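Can machines do chores yet? Notes, Afia Aidoo, 22/05/2022

1. Opening
Say hello, thank Barnmont. Ask who still folds their own towels - wait for hands!

2. Tidying up
The chore I love most. Every piece has a shape, a color and a home, and a toddler gets it. For an arm it's wonderfully hard. Slow down for these two.
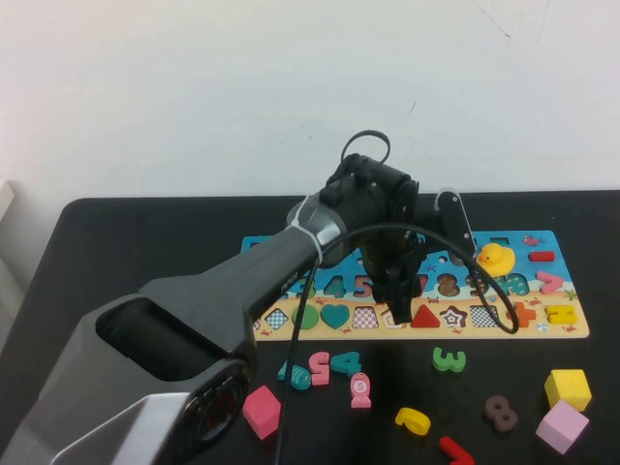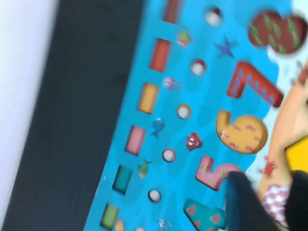

3. Shop floor
Enetti's bin sorting: 439 parts, three drops. So close! Mention the October trial, then take questions.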